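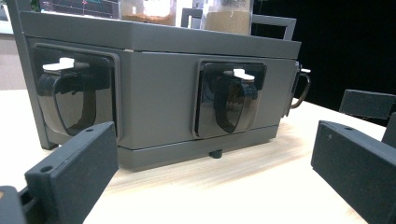 Two gripper fingers in front of the dispensing machine at the Herath automation open day.

Herath opened its automation hall to the public on Sunday, with demonstrations running from 10 a.m. until 3 p.m. The program included a table-top station where a gripper works at a dispensing machine with two chutes and clear containers on its lid. Staff from Lultirex, which supplies the control software, answered questions between runs.

The hall received 116 visitors, among them groups from two local high schools. Guided tours of the packing line were offered every hour, and all places were taken.

The next open day is planned for June. Admission is free, but registration is required at the Herath front desk.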